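We use cookies to remember your preferences. Accept all | Manage settings

Your Shared Library Is Not Your Friend

By Farah Pillai
22 May 2020
8 min read

The date parser at my last job lived in a package called Grusa. It was forty lines long when I met it and it did one thing, which was turn the dates our customers typed into the dates our database wanted. Two services used it. Both teams sat within shouting distance of each other, and when something broke, that's how it got fixed.

By the time I left, Grusa had 114 open issues, a logo, and a release calendar. It parsed dates, formatted phone numbers, retried HTTP calls, and held a list of countries that was wrong in two places. Every service in the company imported it. Upgrading it took most of a sprint, so most teams didn't, and we had five versions of the thing running in production, each with its own view of what "next Friday" meant.

I bring this up because I've just sat through another planning meeting in which a perfectly sensible person looked at two functions that resembled each other and said the words "we should pull that out into a shared library." Heads went up and down. Mine too, out of habit.

We are taught very early that repeating yourself is a sin. It's the first opinion most of us acquire, somewhere between learning what a loop is and learning to be rude about PHP. And inside a single codebase it's a decent opinion. If the tax calculation shows up in four files, put it in one. You have a compiler, a test suite and a search box, and you can change all the callers before lunch.

Between codebases it's a different deal entirely. The moment the code crosses a repository line it needs a version number. Then it needs someone to decide what the version number means. It needs a changelog, which will say "misc fixes." It needs an owner, and the owner will be whoever touched it last, a person who now regrets fixing that typo.

Mirjam Zwahlen, who ran the billing team while all this was going on, kept her own copy of the date parser. She'd pasted it into the billing service in the early days and never took it out again. People brought it up in reviews. There was a ticket to remove it, and the ticket was older than some of the engineers assigned to it. Billing's dates were fine the whole time. When Grusa 4 shipped with the new timezone handling and half the company spent a weekend finding out what that involved, Mirjam went to the lake.

I used to think she was being stubborn. Now I think she'd done the math. Forty lines of copied code cost her maybe an hour a year. Staying current with Grusa cost everyone else a good deal more, and they got a country list they hadn't asked for.

The usual reply is the security patch. What if there's a hole in the shared code, and you have to fix it in six places? Fair. If you are writing cryptography, or anything that parses files from strangers, please share it, and please let somebody other than me write it. But go and read your own internal library some time. Ours was 776 functions when Tyson Li printed the index as a joke, and he and I went through it with a highlighter. A lot of them had one caller. Several had none. There was a function named isNotEmptyOrBlank and another named isNotBlankOrEmpty, and they disagreed about tabs.

The other reply is consistency, and here I get grumpy. Two functions can look the same today and have no business being the same tomorrow. Shipping wanted to round weights up. The warehouse wanted to round them to the nearest tenth. For one happy quarter those gave the same answers, so we merged them, and from then on every change was a negotiation. First there was a flag. Then the flag had a third setting. Then there was an options object — always a bad sign — with a field called legacyMode that was switched on everywhere, including in services written that same month.

What I'd like is a bit more patience. Copy it once. Copy it twice if you have to, and feel the shame, it passes. By the third copy you'll have seen how the thing gets used by people who aren't you, and you may find there's a small, dull, settled piece in the middle worth sharing. Share that piece. Leave the rest where it is.

And if you do share it, give it an owner with actual hours set aside. Put it on somebody's goals for September. A library that belongs to everyone gets treated like the office fridge, and I've seen what was at the back of ours.

I did say some of this in the meeting. The vote went the other way. The new package has a name already and, I'm told, a sticker.

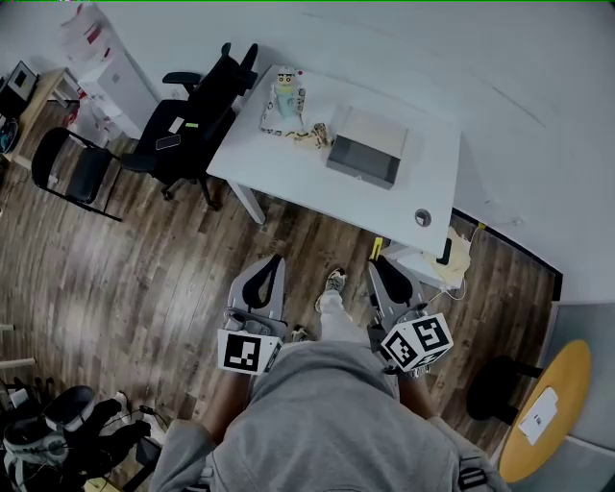

More in Opinion

Get one grumpy email about software a week. Unsubscribe whenever you like.

Contact | Privacy | © 2020 Zukivico | Back to top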